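Reports > Grants > Trirkorley Youth Tennis

2 min read

Progress report to the Petrauskas Fund, July

Court resurfacing at Trirkorley finished in the second week of the month. Mirkex did the base and the line painting, and came back once to fix a low spot by the east net post. Both courts are now open from 8 a.m.

We have spent $1528 of the $2000 set aside for equipment and clothing. Of that, $890 went to Castosport for nets, balls and junior rackets. The rest paid for team shirts. The remaining money is held for fall, when we expect to replace the ball machine battery.

Sign-ups for the beginner sessions are slower than we planned. We sent 200 flyers home through the two elementary schools and will send more when classes start again. 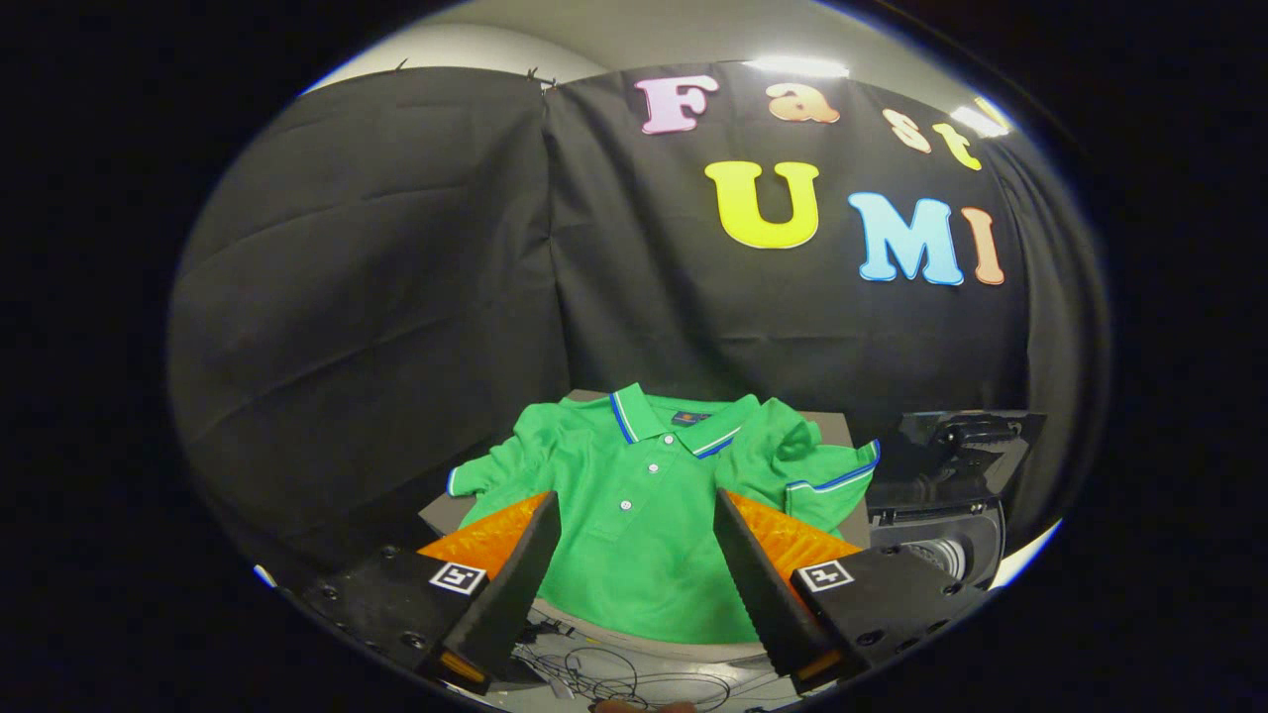 Green polo with blue and white striped collar.

Still open: the lock on the storage shed, and a bus schedule for away matches. We will report on both next quarter.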